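Brick Table FAQ
Stirham Community Hall, side room
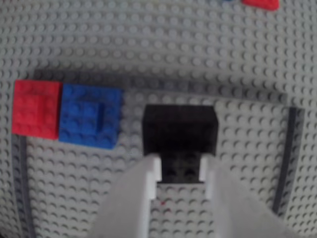 Last updated 11 Jun 2024

When is the brick table open?
The side room is open whenever the main hall is. If there is a private booking a notice goes up on the door, and it also goes on the hall's events page.

Does it cost anything?
No. There is a tin by the door for replacement bricks if you want to put something in.

What ages is it for?
Anyone from 3 upwards. Under-fives need an adult sitting with them. The Favness boxes on the top shelf have very small parts in them and are for older children and adults only.

Can I bring my own LEGO?
Please don't. It gets mixed in with ours and we can't sort it out afterwards. If you want to give us bricks, see the question on donations.

Why won't my bricks stay down on the baseplate?
Usually they are half a stud out. Look straight down on the plate, line up the corner first, then press with your thumb over the middle of the brick. If you are putting two stacks next to each other, fix one firmly before you add the second. If the second sits at an angle, lift it off and start again. Forcing it will only loosen the first.

How do I get two bricks apart?
Use one of the separators hanging on the hook. No teeth and no table knives. Thin plates stuck together are the worst, and Herman Latuheru will have a go at those if you leave them in the tub marked STUCK.

Can I leave a model up?
Yes, for up to 10 days, on a small baseplate with your name on a slip of paper. Large baseplates are shared and are cleared at closing time. Models still on the shelf after that are broken up and the bricks go back in the drawers.

How are the drawers sorted?
By colour first, then by size. Black and dark grey are easy to mix up under the hall lights, so check them by the window. There are 18 drawers, and the bottom row is wheels, doors and odd pieces.

Do you take donations?
Yes, washed and dry, in a bag or box. Other makes go to the Polton toy library. We had a big clear-out in February and are now short of plain blue and red bricks.

Who do I ask about group visits?
Nobuhle Kekana, at the hall office.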